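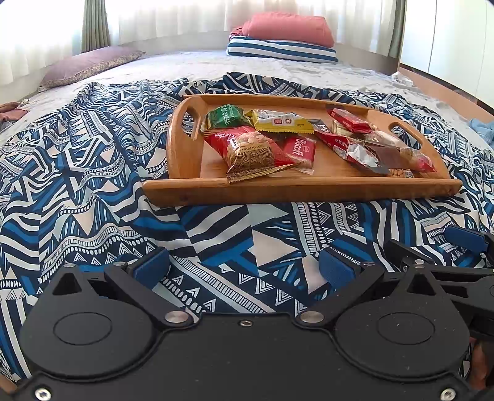 Snack tray on the bed, ready for whoever's staying

I started doing a snack tray when my friend Consuelo came to stay in October and was too polite to go looking for biscuits at midnight. Now every guest gets one, and it takes me three minutes (five if I eat as I go!).

First, find a tray with handles and a bit of a rail round it. Mine's wooden, and I give it a wipe with a damp cloth and let it dry before anything goes on.

Next, the big things. I put the largest bag in first, nuts this time, and tip it at an angle so the end hangs over the front. Puffy packets go towards the back, where they've got the rail to lean on.

Then tuck the little ones in around them. A Biscoff packet slides in nicely beside the nuts, and long skinny packets look best laid diagonally. Don't fuss over gaps, I like seeing a bit of the wood.

Keep everything sealed, and check the dates while you're at it. Ask about nut allergies before your guest arrives too, I forgot once with Wenjie and had to redo the whole lot on the landing.

Pop it on the bed, and move it to the chest of drawers at bedtime.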